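The Long Thread

Ask a surgical resident what they practice at home and most will say knots. Lesego Mokoena, who has taught closure to first-year residents for 19 years, would like them to spend more time on what comes before the knot.

"The knot is the part people show each other," she says. "The seam is the part the patient keeps."

Her course meets in the evening, after the wards have quieted down, in a room with steel sinks and a floor drain. It lasts 10 weeks. In the first one, residents don't tie anything. They pass a curved needle through one edge, bring it out, pass it through the other edge, and pull the thread until a short tail is left. Then they take it out and do it again.

The principle behind closing an incision is easy to state. Two edges have to meet, at the same height, without being squeezed. If one edge sits higher than the other, there is a step. If the thread is too tight, the tissue bunches between the bites and its blood supply suffers. If it is too loose, the edges drift apart. Every technique in the textbooks is a way of managing those problems.

Simple interrupted stitches are the usual place to start. Each is its own loop with its own knot, so one failure doesn't undo the others. They are also slow. A running stitch uses one length of thread for the whole seam and goes faster, but the tension has to be even from end to end, and somebody has to keep hold of the slack the entire time.
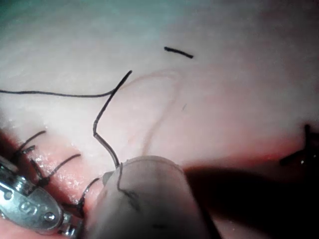 Slack is where beginners lose most of their time. A strand that looked short in the packet gets long once it is out, and it goes wherever it likes. It loops under an instrument. It lies across the place where the needle needs to go next. Mokoena teaches her residents to decide where the loose part will rest before they take the next bite, and to put it there on purpose.

Material matters too. Silk is soft and lies flat, and its knots hold well, which makes it pleasant to learn on. Nylon is a single smooth filament that slides through tissue with little drag, but it remembers the shape it was packed in. Residents who move from one to the other often complain that the thread is fighting them. A gentle pull along its length before starting takes out some of the curl. Pinching it with a needle driver does the opposite and leaves a weak spot.

Black and other dark dyes are common for a simple reason: they show up. Under a strong overhead light, moist tissue throws back a lot of glare, and a pale thread can vanish against it. Mokoena still has her residents lower the lamp now and then and work in shadow, so they learn to find the strand by following it from a point they are sure of.

By June, when the course ends, each resident has put in about 50 hours. The final session is a single long closure, with no clock on the wall. Mokoena walks between the tables and looks mostly at the edges - whether they touch, whether they are level, whether the color between stitches is the same as the color beside them. She checks the knots last.

One resident in the most recent group had redone the same corner four times by nine in the evening. Mokoena told her to leave it and start from the other end.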